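**December 17, 2021** – Stesen has finished refitting the folding room at its Nerimero site. The old benches are gone, and work now takes place on broad tabletops in a pale gray-white with a smooth, matte surface.

Bořivoj Malý, who ran the refit, said the light color makes loose threads easier to spot. The room handles 93 orders a day, up from 20 in November. Pieces are laid out singly, checked, folded and passed to packing.

A piece of fabric on one of the tabletops:

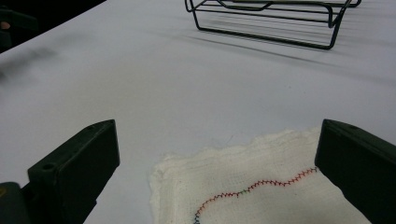 ## Opening hours

The Nerimero counter opens at 8 a.m.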